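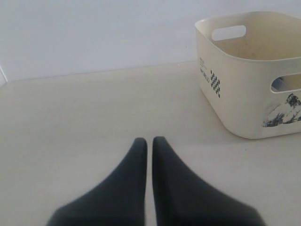

4. Cestos de arrumação em plástico: preparação, colocação e limpeza

Esta secção aplica-se aos cestos quadrados de rebordo largo da linha Podby, com ou sem decoração impressa, quando utilizados sobre tampos, bancadas e prateleiras do sistema Grunda. Para os cestos de gaveta, consultar a secção 5.

4.1 Antes da primeira utilização

1. Retirar o cesto da embalagem e remover a película de proteção, se existir. Não utilizar lâminas nem objetos pontiagudos para cortar a película junto às faces impressas.

2. Verificar o rebordo em todo o perímetro. Um rebordo fendido ou com rebarbas não deve ser utilizado.

3. Verificar as pegas ovais. O contorno do recorte deve ser liso ao toque, tanto pelo lado interior como pelo exterior.

4. Lavar o cesto com água morna e detergente neutro. Enxaguar e deixar escorrer com a abertura voltada para baixo.

5. Secar o fundo e os cantos interiores com um pano macio antes de colocar qualquer conteúdo.

Nota: as etiquetas autocolantes de preço devem ser retiradas nesta fase. Se ficar resíduo de cola, aplicar uma gota de óleo alimentar, aguardar e lavar de novo. Não aplicar óleo sobre a impressão.

4.2 Preparação da superfície

Os tampos lisos de cor clara mostram com facilidade as marcas de arrasto. As partículas duras que ficam debaixo do cesto são a causa mais frequente de riscos.

1. Retirar todos os objetos da área onde o cesto vai assentar.

2. Passar um pano ligeiramente húmido, sempre no mesmo sentido, da parede para a frente do tampo.

3. Passar um segundo pano, seco, e verificar a superfície com luz rasante. Grãos e pequenos pontos escuros devem ser recolhidos com o pano e nunca empurrados com a base do cesto.

4. Em tampos envernizados ou pintados de fresco, respeitar o tempo de cura indicado pelo fabricante do acabamento.

Cuidado: não colocar o cesto sobre placas de cozinha, radiadores ou tampas de aparelhos que aqueçam. O plástico pode deformar-se sem sinal prévio, e a deformação da base é irreversível.

4.3 Colocação

1. Segurar o cesto pelas duas pegas. Não o levantar por um único lado do rebordo.

2. Pousar o cesto no tampo com a base toda apoiada. Se o cesto balançar, rodá-lo um quarto de volta e voltar a verificar. Se continuar a balançar, verificar o nivelamento do tampo (secção 2.3).

3. Manter o rebordo afastado da aresta do tampo. Um rebordo saliente prende-se facilmente na roupa de quem passa.

4. Deixar entre o cesto e a parede espaço suficiente para introduzir os dedos na pega de trás.

5. Orientar a face decorada para o lado de onde o cesto será visto. A orientação não altera a capacidade nem a estabilidade.

6. Para mudar a posição, levantar e voltar a pousar. Não arrastar.

Nota: em paredes pintadas com tinta mate, o contacto repetido do rebordo deixa marcas brilhantes. Quando não for possível manter a folga indicada no passo 4, aplicar dois discos de feltro Bruda na parte exterior do rebordo, do lado da parede.

4.4 Enchimento

1. Colocar no fundo os objetos mais pesados e distribuí-los pelos quatro cantos.

2. Manter os objetos finos ou compridos na vertical, encostados a uma parede sem pega. Um objeto estreito pode sair pelo recorte quando o cesto é inclinado.

3. Não encher acima do rebordo se o cesto for transportado com frequência.

4. Não forçar objetos contra as paredes. A pressão contínua abre o cesto e acaba por estalar a impressão – o dano surge primeiro junto aos cantos.

Os cestos não são estanques e não se destinam ao contacto direto com alimentos por embalar. Para frascos de líquidos, utilizar um tabuleiro interior.

A massa máxima por cesto encontra-se na tabela de cargas fornecida com cada conjunto. Em prateleiras Grunda, prevalece sempre o menor dos dois valores, o do cesto ou o da prateleira.

4.5 Limpeza corrente

O interior dos cestos claros ganha com o uso manchas e pequenos salpicos, sobretudo no fundo. A limpeza regular evita que estes se fixem.

1. Esvaziar completamente o cesto.

2. Virar o cesto sobre um caixote e bater levemente na base com a palma da mão.

3. Limpar o fundo e as paredes interiores com uma esponja macia e detergente neutro.

4. Para manchas persistentes, preparar uma pasta de bicarbonato de sódio e água, aplicar apenas no interior e retirar com a esponja húmida. Não esfregar com o lado abrasivo.

5. Limpar os recortes das pegas com um pano enrolado no dedo.

6. Limpar as faces impressas apenas com pano húmido, sem pressão e sem detergente concentrado.

7. Enxaguar, escorrer e secar antes de voltar a encher.

Cuidado: não utilizar acetona, álcool, diluentes nem lixívia. Estes produtos removem a impressão e tornam o plástico quebradiço. Não lavar na máquina.

4.6 Anomalias frequentes

O cesto balança. Causa provável: resíduos sob a base ou tampo desnivelado. Repetir 4.2 e depois 4.3, passo 2.

O rebordo está levantado num dos lados. Causa provável: exposição ao calor ou enchimento excessivo. Substituir o cesto.

A impressão está a desaparecer. Causa provável: limpeza com solvente ou fricção contra outro cesto durante o empilhamento. Intercalar uma folha de papel entre cestos vazios.

O interior amareleceu de modo uniforme. Causa provável: exposição direta ao sol. A alteração é apenas estética – o cesto pode continuar em uso se não apresentar fendas.

4.7 Armazenamento de cestos vazios

1. Empilhar apenas cestos do mesmo modelo, limpos e secos.

2. Alinhar as pegas para que a pilha possa ser levantada pelo cesto inferior.

3. Guardar em local seco, ao abrigo da luz solar direta, sem peso sobre o cesto superior.

Peças e discos de feltro de substituição: distribuidor Steinbach, indicando o código gravado na base do cesto.

Revisão da secção: Sekar Chin, 2021-04-10.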